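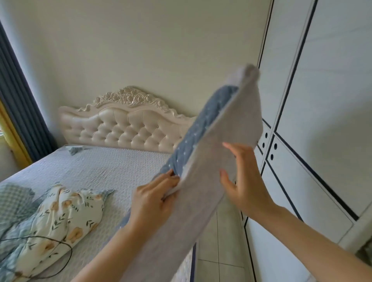

Drorkano presenta Jondden, su nueva línea de ropa de cama acolchada

Drorkano anuncia el lanzamiento en enero de Jondden, una línea de colchas y protectores de colchón para uso doméstico. La gama consta de 8 referencias y se distribuirá a través de la red de tiendas Zheng.

Las colchas son de doble cara – lisa por un lado, estampada por el otro – y se suministran con instrucciones de plegado. El fabricante recomienda doblar la pieza a lo largo, con la cara lisa hacia fuera, y guardarla en horizontal. Plegada según este método, la colcha individual ocupa 74 cm de largo.

«El acolchado se deforma cuando se guarda comprimido. Hemos ajustado el gramaje para que admita cuatro dobleces», señala Jingyi Xu, responsable de producto de Drorkano.

Los protectores llevan pespunte continuo y se ofrecen en dos medidas. La garantía es de dos años.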